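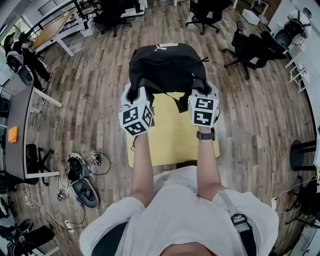

Section 6: Packing and Checking a Shoulder Bag

This section covers emptying, checking, packing and storing a soft shoulder bag with a front flap and an adjustable strap. It applies to the day bags kept at the Jerville office and to any personal bag of similar size. Backpacks and wheeled cases are covered elsewhere in the guide.

Before you start

Choose a clear patch of floor away from the desks. Roll office chairs back far enough that the castors can't run over the strap. Lay a mat down first if the bag will be placed on the floor, and work from a seated or kneeling position.

Caution: Do not leave a bag or a loose strap in a walkway. If you are called away, put the bag on a desk until you return.

6.1 Emptying the bag

1. Set the bag on the mat with the flap facing up.
2. Open the flap and fold it right back so it stays clear of the opening.
3. Take out large items by hand and place them beside the mat.
4. Open each inside pocket and remove pens, keys, cards and coins.
5. Hold the bag by both sides, turn it over and shake it gently above the mat.
6. Pick up anything that has fallen out before going on.

Note: Receipts go flat against the lining and won't always shake loose. Run a hand along the bottom seam.

6.2 Checking the strap and fittings

1. Stretch the strap out to its full length and undo any twists.
2. Look at the stitching where the strap joins the bag. Pull firmly on each end.
3. Slide the adjuster up and down. It should move with some resistance and hold its place when released.
4. Run each zipper from end to end.
5. Press the flap closed and open it again to test the fastening.

Caution: A bag with torn stitching at either end of the strap must not be used for laptops or glass. Label it and put it on the repair shelf.

Replacement straps are listed in the supplies catalogue as item 712 (standard) and item 1072 (long). The long strap is meant for wearing across the body over a winter coat. Both fit the Winen bags and most other brands with clip ends. The older Grastberg bags have sewn-in straps and have to go out for repair.

6.3 Wiping down

1. Brush crumbs and grit out of the corners with a dry brush.
2. Wipe the outside with a cloth dampened in lukewarm water. Go lightly over printed logos.
3. Wipe the strap from one end to the other.
4. Leave the flap open until the lining is dry.

Do not use bleach or put the bag in a dryer. Check the sewn-in label before machine washing.

6.4 Packing

1. Put flat items such as notepads and folders against the back panel.
2. Stand the heaviest item in the centre, low down.
3. Fill the sides with soft items.
4. Keep drinks in a sealed bottle, upright, away from paper and chargers.
5. Close the flap. If it has to be forced, take something out.
6. Lift the bag by the strap and check that it hangs level.

6.5 Storing

Store bags empty with the flap closed and the strap folded inside. Hang them only if the hook is wide and rounded, as narrow hooks leave a crease in the strap. Stack no more than 2 deep on a shelf.

Strap requests and repairs: Ifor Mathias, Trevor Room.

Section last revised Thursday, December 21, 2023. Next review in June.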